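Friday, March 5, 2021

**Climwood wardrobe and linen project: progress note, second quarter of funding**

Quick one, full accounts follow with the Murthy return. Sorry for the state of it, writing between van runs.

**Where we are**

Sorting side is moving again after the slow start in November. Home visits running at Plendlow and the two streets behind. Each visit = one bedroom, everything out on the bed, fold what stays, bag what goes. Households like it done on the bed, we like it too, no floor space in most of these rooms anyway.

13 households signed up, 9 visited, rest booked in before Easter if the van holds. One asked to move twice, fine. 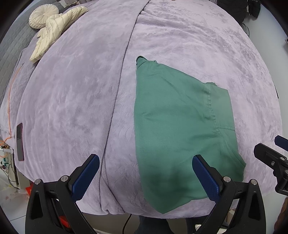 *Green garment laid out for folding on the lavender blanket, quilted jacket and pleated cushion still to do.*

**Folding method**

Priltonine sheet (the laminated one, version 2) being used on every visit now. Flat first, smooth, then halves. Simple enough but people were skipping the smoothing and the piles went over in the drawer. Thick bedding is a nuisance as a work surface, things sink in and you get a crease you didnt ask for. Suggest we try a folding board, cost is small. Would like a yes or no on that by the end of the month please.

Coats and padded stuff go last. They take up the room whatever you do with them. Vacuum bags tried at one house, household not keen, dropped.

**Mending and checks** 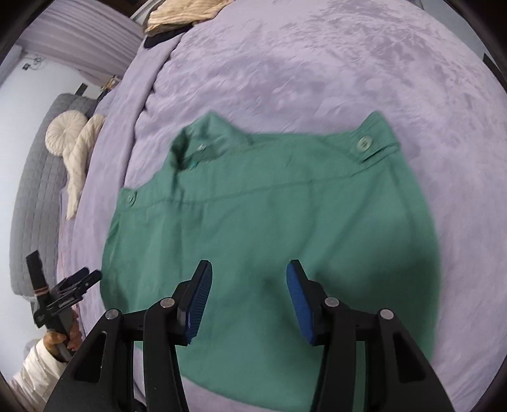 Repairs pile is bigger than planned. We budgeted for hems and zips, getting mostly buttons and waistbands instead. New rule from this week is that every item gets a check before it's folded: seams, fastenings, marks. On the green piece that means both buttons, the pale one on the corner and the smaller one on its tab, plus a look at the little whitish spot inside the fold at the top. Write it on the tag, then fold. Adds time to a visit but saves things coming back out of the drawer later. Sewing evening can take more, they have asked for a second tin of mixed buttons and some decent thread.

**Money**

Spent to date £910. Mostly van, tags, storage bags, thread. Underspent on printing, overspent on fuel. Asking to move the printing money accross to fuel, same total.

**Problems**

- Storage at Climwood nearly full, bagged items need to go out faster. Charity shop pick up still on and off.
- Tags fall off shiny fabrics. Trying safety pins.
- Visits overrun, allow the whole morning for each.

**Next**

Finish the Plendlow visits. Button tin. Decision on folding board. Revised fuel line to you with the receipts, once I've found the last two.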